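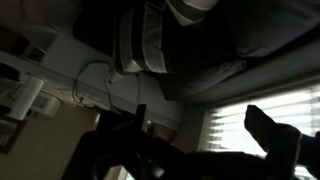

**Sat 4 August, Vurthorpe gripper kit, trial unit**

Third session with the kit. Blinds half doing their job, sun coming in through the slats, me on my knees with the manual. The manual is 40 pages and 20 of them are about warranty.

Mounting went fine once I stopped using the screws supplied. Two were the wrong thread. Mostafa Benjelloun had the same trouble with the April shipment and wrote "see bag B" on the lid, and there is no bag B. Used our own M4s from the drawer.

Cables are my main complaint. Vurthorpe calls the harness "self-managing." It manages itself the way my nephews do. Velcro ties on order from Clarnstead; until then keep joint 4 off its far limit or the power lead goes tight.

Wrist camera:

- Mounts one way up only, and it's the wrong way up for our bracket. Flip it in the settings (Device > View > Rotate). The setting is lost at every power cycle. Filed with support, ticket open.
- Exposure hunts badly when the window side comes into view. Anything on the shadow side goes to mud. Locked exposure is better, but the lock is buried two menus down.
- Focus OK at pick distance. Didn't test farther out.

Fingers: the rounded tips are nicer than I wanted them to be. Good on cups, poor on anything flat. Ran the soft-goods routine on a folded towel and it took hold on the second try, then refused to let go until I cut power. Release threshold is set in their app, which wants an account, which wants a phone number. I gave it the front desk's.

Endurance claim on the box is 500 cycles between recalibrations. I got through 40 before the zero had drifted enough to annoy me. Could be my mounting. Will repeat with the bracket shimmed before I say anything rude in writing (this notebook doesn't count).

Against the Mitell: Mitell is heavier, slower, uglier, and has never asked for my phone number. Price is close enough that I don't care. The Vurthorpe wins on finger shape and swap time, loses on software and everything shaped like a wire.

To do:

- [ ] shim bracket, rerun drift
- [ ] ask Patrício if their loaner has newer firmware
- [ ] chase the camera ticket
- [ ] find out when the trial ends. Mostafa thinks we have 2 weeks, the invoice thinks otherwise

Leaving the arm powered off at the wall. The towel is in the wash.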